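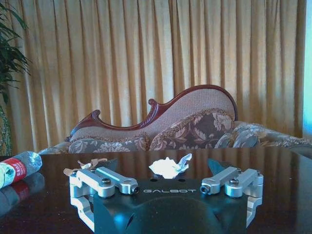
Do you need to know how to code to teach one of these arms a chore? You don't. If you can hold the controller and move your own hand slowly, you can record a run, and the coding folks pick it up from there.

Search the minutes Go

Minutes, Sketen teaching group, January

I took notes this time, so blame me for the spelling. Kwadwo Ametepe chaired and we got going at 7:20.

Tidying task. We're at 272 recorded runs for table clearing, all by remote control. Kwadwo wants 400 before we hand anything to Wumbei. I said fine, but tissues are slow going – they squash, they shift, and you end up closing the fingers on air. Esi Owusu said to come in lower and pause before closing. She'll write that up on one page for new drivers.

By hand or by remote? Long chat, this one! Esi likes guiding the arm by hand for wiping, and I'm with her. Kwadwo thinks mixing the two will muddle the set. We agreed to try 20 wiping runs by hand and keep them in their own folder.

Shiny tables. I asked if reflections bother the wrist camera. Unknown. Esi will do 30 runs with a cloth down and compare.

Shifts stay at one hour. My thumbs say thank you.

Still open: who talks to Henau about the spare controller (me, I think – Kwadwo, please confirm).

Comments

wiper_jo: Can I come and drive for a session? Never tried it.

Esi: Yes please, bring a sweater, it gets chilly.

tomtom8: Is the one-page guide up yet?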